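Apr 6, 2022

Right, back on the cartilage plugs after a fortnight of paperwork. The Collow freezer gave us the last of the knee samples and I've got 207 of them logged now (I did it twice, the first list had the left and right knees muddled, my fault, sorry to whoever copied it over).

Swelling test went fine this morning. Plugs sat in the Prallico buffer overnight, then onto the Trostell balance one at a time, blotted the same way each time – three dabs, no squeezing! The ones from the worn side of the joint took up noticeably more water than the ones from the healthy side, which is what we'd hoped to see, though the spread in the worn group is horrible and I don't want to say much until the rest are in.

Four plugs binned. Two had bone left on the underside, one tore when I lifted it with the forceps, and one I simply can't account for, it was in the tray list but not in the tray. If anyone finds a lonely vial marked B-something behind the centrifuge, please shout.

Steroid arm: made up the stock at 2000 and diluted down to 100, same units as the sheet on the fridge door. Low dose only for this round. I was tempted to run the high dose next to it while everything was out, but we haven't got enough matched pairs and I'd rather have one decent comparison than two thin ones. The high dose can wait for the June batch.

Still arguing with myself about the Baek stain. It looks lovely on the thick slices and goes patchy on anything thin, and I've tried a longer rinse without much joy. Might try it colder.

To do: order more blades, reprint labels, ring about the buffer delivery, weigh the second tray before lunch tomorrow.

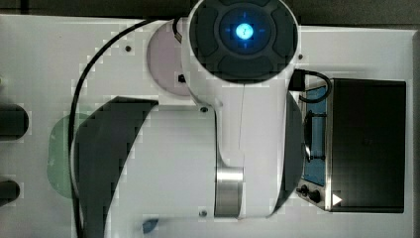

White arm from overhead, blue light on.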